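5.2 Tidying as a household chore

Of all the chores in our study, tidying is the one people most readily assume has been solved. A vacuum cleaner that steers itself round the sofa is widely taken as proof that something will shortly pick up the toys in front of it. Our results offer little comfort to anyone waiting on the landing in bare feet.

We split tidying into three sub-tasks: clearing (get everything off the surface), sorting (put like with like) and restoring (put each thing back where it was before someone played with it). Restoring is what parents mean by tidying. Clearing is what children mean by it, and it is also where most published systems stop. The three were scored separately, and a trial counted as a success only if no person touched anything between the start signal and the arm's return to rest.

The work surface was a maple board bolted to a perforated table, and the objects were small coloured plastic blocks (Fig. 3). We chose blocks over real household clutter after a pilot in February, in which a drawerful of actual clutter from Mwangi Odera's kitchen defeated the perception system, the planner and, in the matter of one plastic fitting, all of the authors. The blocks have known shapes and known colours and belong to a category of thing that really does end up on floors. They are, in short, the kindest clutter we could provide while keeping a straight face.

Two controllers were compared. Plutard plans each push from a model of the block and the board. Stavar was trained on 1,413 demonstrations, all of them given by hand by Lilian Mwaipopo and Adhiambo Biwott, whose patience is not otherwise recorded in this paper. Both controllers drove the same arm with the same plain cylindrical tool, which can push but cannot grasp. This is a real limitation. A human tidier deprived of fingers would also do badly, though we suspect not this badly. We kept the tool because pushing is common in ordinary tidying (crumbs, post, the contents of a desk at five o'clock) and because it leaves a controller few places to hide. Each controller was given 500 trials, divided among the sub-tasks as set out in Section 4.

Clearing went well. Both controllers emptied the board in most trials, Plutard more neatly and Stavar more quickly, with a fondness for the long diagonal sweep that we recognise from its teachers. Neither showed any interest in where the blocks went afterwards.

Sorting was harder, and the difficulty lay mainly with blocks that began a trial in contact. Given a prism resting against a heart, a person slides a fingertip between them without noticing that a decision has been made. Plutard, whose model treats touching objects with great caution, would often circle such a pair until it ran out of time. Stavar had no such scruples and pushed the two about as a single item, which it then delivered to whichever colour group lay nearest. We scored this as a failure. One reviewer of an earlier draft suggested that it could be considered a partial success, and we invite that reviewer to share a house with it.

Shape mattered as well. Stars turn when pushed on a point, and a push aimed straight at the middle of one sent it off at an angle often enough that Plutard's replanning step took up most of the trial. Cylinders standing upright slid obligingly under a low push and toppled under a high one, after which they rolled. The rolling was not modelled. It is now listed under future work, along with much else.

Restoring was attempted by both controllers and achieved so seldom that we report it mainly for completeness. Getting a block to the right place was within reach; getting it there facing the right way, without disturbing a neighbour already put back, generally was not. Failures tended to arrive late in a trial, when most of the layout was correct and a single block remained. Beatrice Mwaipopo, who scored these runs, asked for them to be shortened.

We do not read these figures as a case against household robots. The arm was accurate, repeatable and never complained, and for clearing a surface of known objects it could be left alone with some confidence. But the chore as people understand it includes knowing what belongs where, and a good deal of putting right what one has just knocked. On that version of the job, the machines we tested are some way behind a moderately willing six-year-old — a comparison we had hoped to make formally, until Adhiambo Mohamedi pointed out what the ethics form would involve.
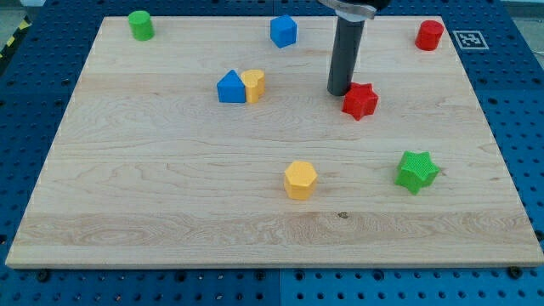 Fig. 3. Maple work surface with coloured blocks and the cylindrical pushing tool. The blue prism and yellow heart are in contact.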